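# Small Things, Mixed: the gallery page

A page for readers who keep, sort and look for small objects.

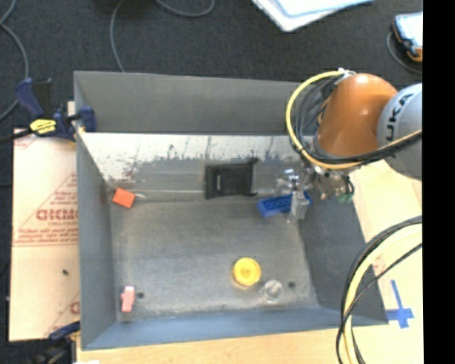
*Luldale Tidy Notes · Issue 50 · page 7*

**Picture 623. Mixed pieces in a gray metal bin.** The toy brick shows its row of studs, and the round yellow piece is easy to find on the gray floor. The clear cup takes a little more time.

I have written the gallery page since the first November issue, and the most common request in the mail is still for pictures of mixed bins. Readers send fewer questions about the beautiful drawers with labels. I understand this well. In my own home the labeled drawers are one short wall, and the mixed things are everywhere else.

This issue has therefore a short introduction and one large picture, and after it the notes on color, on clear things and on metal, which I promised in the last issue and did not finish in time. The captions of the earlier bin pictures are printed again at the end. Many new readers asked for them.

## Color on gray

When I came to this country I rented a room above a shop that sold buttons, thread and zippers. The owner kept the odd buttons in a gray pan. I asked her once why she did not use a nice wooden bowl, and she put a handful of brown buttons in my palm and told me to drop them in both. After that I did not ask again.

Gray is a good ground for almost every strong color. Orange, yellow, blue and pink can be seen from the other side of the table, also when the piece is very small. In picture 623 the small orange-red block is near a corner, where I normally lose everything, and my eye goes there first.

Black is more difficult than people expect. A black tray or case on a gray surface is seen at once as a dark shape, but the details in it disappear. If you keep black parts in a gray bin, I recommend to have a lamp from the side. A lamp from above makes the metal bright and leaves the black piece as dark as before.

Lorne Cormier wrote to me about a different solution. He lays a sheet of pale yellow paper in the bottom of the bin and changes it when it becomes dirty. I tried it for one week. It works well for screws and other heavy things, but light pieces slide with the paper when you pull the bin toward you, and I became impatient and took it out.

## Clear things

Every mixed bin has something clear in it. A lid, a small cup, a piece of packaging with a good shape which somebody wanted to keep. You do not see the thing itself so much. You see the rim and the white points where the light comes back.

My rule at home is that clear things go in last and come out first. My husband does not follow the rule, and so we have had two broken sherry glasses and one very long search for the cover of a watch. If you are not sure whether a cup is glass or plastic, treat it as glass until you have it in the hand.

Some readers put a dot of nail polish on the clear pieces. I find it a little ugly, but it is practical, and the dot can be removed from glass. On plastic please try it first in a place that does not show. On some plastics the remover leaves a cloudy mark that stays forever, and I say this with a salad spoon in mind that was a wedding present.

## Scratches, worn patches and old metal

A reader in Camgate asked if a metal bin must be painted again when the surface becomes scuffed. For storage of dry things I would leave it. The scratches show that the bin is used, and new paint can come off in small flakes, which then you find inside everything.

The shiny parts are another question. On a bright, sloping surface the light moves when you move, and a small piece can be hidden in the reflection. You can rub it with a fine abrasive pad until it is dull. I did this with my own bin on a Saturday, with the window open and the radio on, and it took the whole morning. I started with a pad that was too coarse, so now the bin has circles in it like a frying pan. Begin with the finest one!

For cleaning I use warm water, a drop of dish soap and an old towel. Dry the corners well. The corner is where the rust begins, and also where the crumbs are (please do not ask me how crumbs come into a bin of toy bricks).

## What to do with a single toy brick

This question comes from grandparents mostly. The set went to another family long ago and one brick stayed behind, under the sofa or in the pocket of a coat. It seems too good to throw away.

I keep mine. A toy brick is a useful thing to have in a mixed bin: it holds a door open a little, it lifts the back of a clock which leans, and it can be given to a visiting child. Garnet Ross from Caron uses hers to press a leaf flat in a book, studs down, and says the pattern remains in the paper for a while. I have seen one of these pages and it is pretty, but I would not do it with a book that I borrowed.

If you prefer to give the bricks away, wash them first in a net bag by hand. The school in Luldale takes them at the side door in the morning, before nine.

## From the earlier pages

The captions below are from the printed issues. The numbers are the same as in the index at the library, where the old issues can be read.

**Picture 588. The flat tin.** Pen caps, a thimble, keys for a suitcase. Sent by a reader who still had the suitcase but in the cellar of her sister.

**Picture 594. After the move.** One cardboard box marked "kitchen" and nothing from a kitchen in it. The best letter of that spring came with this picture.

**Picture 601. Cork and string.** A bowl from the windowsill of a summer house. The string was too short to use and too long to throw away, as the owner wrote.

**Picture 607. Brotik tray, with beads.** Many of you asked where to buy this tray. It is not sold anymore, but it appears at the flea market in Camgate, usually under the table and not on it.

**Picture 615. The drawer by the back door.** Batteries, chalk, a whistle. Please keep batteries apart from metal pieces, with tape on the ends. I should have written this under the picture when it was first printed, and three readers told me so.

**Picture 619. Rubber bands, by size.** The only sorted picture of that year. I like to look at it when my own table is bad.

## A correction

In issue 49 I wrote that felt in the bottom of a bin keeps pieces from rolling. This is true for round pieces, but felt also holds dust and hair, and for small plastic parts it is a nuisance to clean. Use a thin rubber mat, the kind for kitchen drawers. Cut it one finger smaller than the bin on each side, otherwise the edge stands up and the flat things go under it.

## For the next issue

I am collecting pictures of things kept in jars. The jar can be open or closed. Please write on a separate paper what is in it, as well as you know, and where in the house it stands. If there is something in the jar that you cannot name, write this too. Readers are very good at naming things, and the small brass hook from issue 46 had its answer after only four days (it was from a curtain in a caravan).

Letters can be left in the box at the library desk in Luldale. If you want to have your prints back, put your address on an envelope and not on the print itself, where the ink goes through.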